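The marinade myth, and the bottle that wants to sell it to you

There are now 38 bottles of marinade on the long shelf at my nearest big supermarket, and a good many of them promise to go deep. They penetrate. They infuse. One of them, a smoky tomato thing made by Boychuk, says it will carry flavour "right to the bone", and I have cooked enough chicken thighs in it to say that the bone remained a stranger to the whole business.

I should admit a prejudice. I grew up in a house where meat went into a bowl of yoghurt at breakfast and came out at supper, and nobody would have dreamt of skipping it. I carried the habit into my own kitchen and kept it going for twenty years without asking what it was for. Then in August, when it was too warm to stand over a stove for long and I was cooking outside most evenings, I began leaving things out to see whether anyone noticed.

They mostly didn't.

The trouble is size. Salt will travel into a piece of meat if you give it time. Water goes along with it. The rest of what we put in the bowl — the garlic, the paprika, the oil, the lemon zest — is made of bigger stuff, or stuff that won't mix with the water in the meat, and it sits on the surface like a coat. Cut through a chicken breast that has spent a night in a turmeric marinade and you will find a thin yellow rim and then plain white flesh all the way across. The rim tastes good. The middle tastes of chicken, and of salt if you were lucky or generous.

None of this is a secret. Cooks have been saying it for years, usually to people who nod and then go home and put a pork chop in a bag with half a bottle of something. I put it to Ehsan Kiani, who runs the grill at Indus and sells more lamb in a week than I will eat in my life. He uses a marinade on nearly everything. He also thinks most of what is claimed for it is rubbish.

"People ask how long, how long, as if it was a bank account," he told me. "I tell them two hours. If they say they left it for two days, I know before I taste it. The outside has gone to paste."

He is right about the paste. Acid is the part of the job that does something you can feel, and past a certain point you don't want to feel it. Lemon juice and vinegar tighten the outer layer first and then turn it chalky. Fresh pineapple is worse, and quicker: leave prawns in it while you lay the table and answer the phone and you may as well eat them with a spoon. Yoghurt is gentler, which may be why my family got away with it for so long, but even yoghurt left overnight gives chicken a soft, slightly mealy edge that I had always taken for tenderness. I'm no longer sure I like it.

So what are we paying for? The Zitura range, which has the smartest labels and a price to match, lists sugar second in four of the bottles I bought. Sugar is no crime. It browns well and it makes the kitchen smell as if somebody competent is in charge. It also burns, and a thigh needs a fair while over the heat, so the usual result is a black outside and an anxious cook poking at the joint with a knife. I had this three times in one week with the Zitura honey and chilli. On the fourth go I cooked the thighs plain, with salt, and brushed the stuff on for the last few minutes. It was the best thing I ate that week, and it used a quarter of the bottle.

Pider, at the cheaper end, sells a dry rub that is mostly salt. I was ready to be rude about it. But rubbed on in the afternoon and left uncovered in the fridge until evening, it did more for a chicken than anything I poured from a bottle. You could do the same with a pinch of table salt and whatever is at the back of the cupboard, and I now do.

The strongest case against me is the one I can't argue with, which is that people enjoy it. There is some comfort in doing a job in the morning and finding it done at night. A bag of meat sitting in the fridge means supper has been thought about. And surface flavour is still flavour — if you slice a thing thin, or cut it into cubes for a skewer, there is a great deal of surface, and the coat is most of the meal. Kiani's lamb is cut small for exactly that reason. A whole joint is another matter, and I would not waste a spoonful of Boychuk's on one.

My own routine has shrunk to this. Salt the meat early. Mix the oil, garlic, herbs and something sharp in a small bowl, and use half of it shortly before cooking, wiped on with the hands. Keep the other half well away from the raw meat, in the fridge, and spoon it over once everything is sliced and resting in its own juices. The sharpness is still sharp and the garlic still tastes of garlic. It gets into every cut edge in a way no overnight soak has managed for me.

I took a plate of it round to my mother's. She ate two helpings, said it was very nice, and asked what time I had put it in the yoghurt.

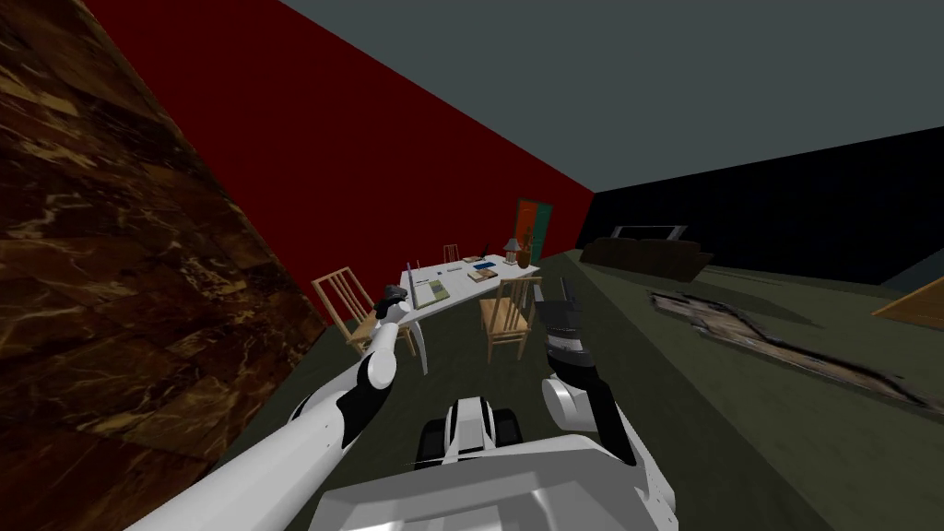 Harpreet Leclerc writes that all this may be fair enough for chicken but falls down over flank steak, which she soaks overnight in soy sauce and will go on soaking. Soy is mostly salt and water, she points out, so by my own argument it ought to get further in than the garlic does, and she would like to know why I left it out. She also says the spooning-over trick made her kitchen towel smell of raw garlic until the next wash, and that next time she'll use half as much.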